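I want to write a few posts this evening about school meals in our district, because the council of Nallance will decide in September and I see many wrong things being shared. I will try to be careful with facts. Please correct me if I make a mistake.

1/ First, what is being decided. At present a child in Nallance gets a free school lunch only if the family receives income support. The proposal is to give lunch to every child in the primary schools, without any form to fill in.

2/ I work three mornings a week at the food bank in Skorkwood, so I am not neutral in this. I moved here nine years ago and my own two children ate in these canteens. You may read my posts with that in mind.

3/ At the food bank we see a clear rhythm. In term time it is busy but we manage. When the summer holiday begins, families with school-age children come more often and ask for different things: bread, milk, something for lunch. In July we gave out 400 parcels. In May it was far fewer, and the shelves lasted until closing time.

4/ The families I meet are mostly working families. One father drives deliveries at night. One mother cleans two offices and a dental clinic. They earn a little too much for income support, so their children pay the full price for lunch, or they bring a sandwich, or they bring nothing.

5/ The limit is very hard. Nabila Nair, who advises people on benefits in Cliteter, told me of a family who lost the free lunches after the mother took four extra hours of work. The lunches for three children cost more than the extra hours brought in. She asked her employer to take the hours away again.

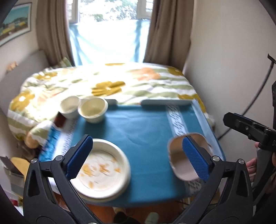

6/ Who would pay for the meals if the proposal is accepted? The district would pay for the food and the kitchen staff from its own budget, and parents would pay nothing for lunch on school days. After-school clubs are separate and their snacks would still be charged.

7/ Now the objections. Some of them are serious and I don't like it when people on my side laugh at them.

The first one is that rich families will also get free lunch. This is true. Azlan Yusof said it at the public meeting and he was polite about it. My reply is that rich families also use the library and the free swimming lessons, and we do not check their salary at the door. But I understand why it feels wrong to someone who pays high tax and has little left.

8/ The second objection is about the kitchens. Here I am more worried than some of my friends. Two of our schools have no real kitchen, only a room where food is warmed up. The school at Tanguy was built for 200 pupils and has many more now. The children there eat in two sittings, and the second sitting has 18 minutes from the door to the bell. My neighbour's son is a slow eater and he comes home hungry on those days even though the lunch is paid.

9/ So if the number of lunches goes up, we need either more staff or a longer break. The proposal has one paragraph on this. I have read it several times and I still do not know who will wash the plates.

10/ Linnea Isaksson has cooked at the Skorkwood school for many years. She says the present system also costs work. Each week she gets a list of who may eat, who owes money and who must be given "the simple plate". She hates this list. The children know very well what the simple plate means.

11/ The third objection is waste. Small children leave vegetables, every parent knows it. Sebastian Ursu wrote in the local newsletter that we should first reduce waste and only after that give more meals. I think one can do both in the same year, but I agree with him that the kitchens should weigh what comes back and publish it.

12/ What the proposal does not solve: the holidays. A school lunch helps on school days only, and the summer is the hardest time for the families I know. I would like at least one canteen to stay open in August. It could be the one in Cliteter – it has a good kitchen and the bus stops outside.

13/ Someone asked me if the food bank would close if this passes. No, I am sorry to say. Rent and heating are still there, and many people who come to us have no children at all. Pensioners are a growing group, and they often come late, when the queue is short.

14/ If you want to give your opinion, the council takes written comments until the end of the month. You can write in any language, they have to translate it. A comment can be short. Mine was 30 lines and I think that was too long.

15/ Small correction to post 8: I am told the second sitting at Tanguy was moved to a later time after Easter, but the length is the same. Thank you to the parent who wrote to me. I will answer the other messages tomorrow after my shift.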